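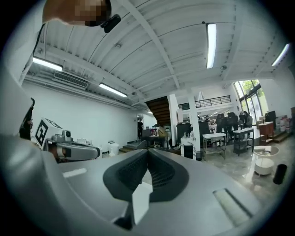

People & Places | Interviews

Delphine Whitlock was 438 pages into her grandmother's letters when she decided to learn bookbinding. "They were falling apart in my hands," she says. "I thought, either I learn to repair them or I stop reading."

She took an evening course in Kedstead, and after 12 lessons she could sew a simple book by herself. Now she rents a small workshop in Falmont, above the old Halvorsen bakery, where she repairs family Bibles, cookbooks and school atlases. She starts at six in the morning, when the street is still quiet.

I asked her which books are the most difficult. "Cookbooks," she answers at once. "There is butter on every page, and the owner does not want me to clean it. The butter is the memory."

Her prices are modest, and she admits that the first year was hard. In August she had only one customer, a retired teacher from Drovberg who brought a dictionary with a broken spine. He has come back many times — always with another dictionary.

The letters of her grandmother are still not finished. She works on them in the evening, one at a time, and she reads each one again before she sews it in.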